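Qui sommes-nous

Clenby est un bureau de métrologie dimensionnelle et d'étalonnage. Nous vérifions, étalonnons et documentons les instruments de mesure utilisés dans les ateliers de mécanique, de moulage et de découpe : pieds à coulisse, micromètres, comparateurs, jauges de profondeur, cales étalons, bagues et tampons filetés.

La société a été fondée par Abena Yakubu, ingénieure en métrologie, qui en assure toujours la direction technique. L'équipe compte 14 personnes réparties sur deux sites. Le laboratoire de Samura traite les étalonnages courants. Celui de Jara est réservé aux cales et aux étalons de référence, ainsi qu'aux mesures tridimensionnelles sur pièces.

Nos locaux

Les deux laboratoires sont maintenus à 20 °C, température de référence pour les mesures de longueur. Les instruments reçus séjournent en salle de stabilisation avant toute mesure ; la durée dépend de leur masse et de leur matériau. Température et hygrométrie sont enregistrées en continu, et les relevés sont joints au certificat sur simple demande.
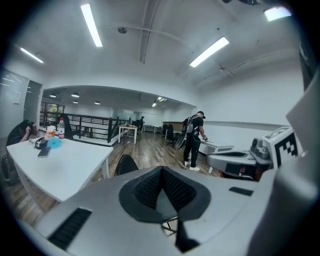
Chaque instrument reçoit à son arrivée un numéro de suivi, reporté sur la fiche de réception, sur le certificat et sur l'étiquette de validité. Le certificat mentionne les valeurs relevées, les incertitudes élargies (k = 2), la procédure appliquée et les étalons employés. Lorsqu'un instrument est hors tolérance, le client est averti avant tout réglage et les valeurs avant ajustement sont conservées.

Délais et volumes

Le délai standard est de 8 jours ouvrés à compter de la réception. Nous gérons actuellement le parc de plus de 624 clients, principalement des sous-traitants industriels et des lycées techniques. Les rappels d'échéance sont envoyés par l'application Bakandale, à laquelle chaque client accède avec ses propres identifiants.

Fermeture annuelle

Le laboratoire de Jara ferme une semaine en avril pour le raccordement de ses étalons de référence. Les instruments reçus pendant cette période sont stockés à Samura et traités dans l'ordre d'arrivée.

Page mise à jour le 11 janvier 2018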